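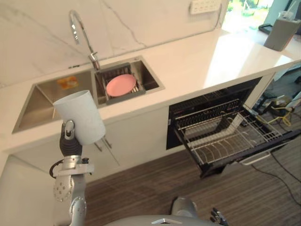 Left gripper, sink cell: notebook, July 7, 2018

Arm has been dropping pressure on the cup again. Not dropping the cup, mind you, just reading low on grip and then closing harder to make up for it, which is how we lost the last set of pads. The release notes from Dridov say the grip loop was retuned and that this can't happen any more. I have read that sentence in two earlier sets of release notes.

Before touching anything I pulled the counter. 3289 closes on the left gripper since the pads went on. The Dridov sheet calls for inspection at 5000. I don't know where they got 5000. Their bench is dry and their test pieces are all the same block of plastic, as far as I can tell from the manual. Ours works over a sink.

Pads off, both sides. Left pad glazed along the lower third, right pad fine. Uneven wear like that says alignment to me before it says software. Checked the clamp piece against the square: leaning in at the top by a hair. Could be the screw, could be the seat. Loosened it, cleaned the seat, put it back, torqued it by the card. Lean is smaller. It isn't gone. I'm writing that down so the next person doesn't read "realigned" in the log and assume it's straight.

Ribbed section: wiped it down with the alcohol wipes and went over it rib by rib with the flashlight. No cracks I could find. There is some gray paste in the grooves that I'd bet is old soap plus pad dust. Took a toothbrush to it. Somebody please order toothbrushes, the one in the drawer is done.

Cable at the joint plate. I still don't like this loop. It swings out wide on the outside of the arm, and the installation guide shows it there, and the guide is wrong for a sink. With the cup held over the front edge of the big basin it has room. Bring the arm lower and farther left and I think it can rub the cabinet front. Think, not know. I ran that move by hand at low speed with a strip of masking tape on the jacket and got a faint scuff on the tape on one pass out of three. One out of three is a bad sort of number. Left the tape on. Look at it before you run anything low.

I did not tie the loop in tighter. That was tried in November and the wrist faulted at full turn, and we spent a day blaming the encoder.

Zero and load check. Empty gripper, arm straight out, let it sit 8 minutes, then zero. The quick zero in the Cikum panel takes a few seconds and gives a different answer each time I press it, so I don't use it and I would rather you didn't either. After the long zero the reading held. Then the white cup, upright, over the front edge of the left basin, and hold. Reading with the cup came up as 757 on the raw channel. No units on that channel, the panel just says "raw." Last entry in this book for the same cup doesn't give the raw value at all, only "good," so I have nothing to compare against. Please write the number.

On the cup itself. It tapers, and a pad that's glazed at the bottom and fresh at the top will hold a taper differently from a straight wall. So part of what we keep calling drift may be the cup sitting differently between the pads. The Mahasneh write-up uses a straight-sided can for this check. I'd like to do both and see if the low reading follows the cup or stays with the arm. My guess is it follows the cup. I've guessed wrong on this arm before.

Pads: fitted the new pair from the Godusix bag. They are a bit stiffer than the old ones when you pinch them. The bag says same part, same hardness. Fine. Wrote the counter value on the tape inside the cabinet door so it doesn't depend on the log surviving another update.

Dishwasher side. Lower rack pulled out and door down for the whole check, same as in a normal run. That leaves less room to the right than the cell drawing shows, and the drawing has the door closed, so whoever set the keep-out zone from the drawing set it around a kitchen we don't work in. I measured with the door down and moved the limit over. Saved it under a new name, old one kept. The right arm hasn't been run against the new limit yet. Don't assume it's good because the left one is.

Cables on the floor to the right of the dishwasher: yellow one and the long black one need to go up or go under a cover. The base hasn't rolled onto them that I know of. The move list says it never goes that way. The move list also had the base stopping short of the sink, and it didn't.

Repeat run after all of the above: 17 lift-and-hold cycles with the cup, no grip warnings. Before the work it was throwing one every few cycles. I'd love to say fixed. New pads would hide the problem for a while whatever the cause is, and I changed the pads and the clamp on the same afternoon, which was sloppy of me. If the warnings come back early, suspect the clamp seat first and the retuned loop second.

Open:
Straight can against tapered cup, both with the long zero.
Tape on the cable jacket, check for scuffs.
Right arm against the new limit, slow speed, hand on the stop.
Ask Dridov where 5000 comes from. Ask again, I mean.
Floor cables.
Toothbrushes.

Old pads are in the bag marked LEFT in the top drawer. Keep them, I want to measure the glazed one properly when the gauge is back.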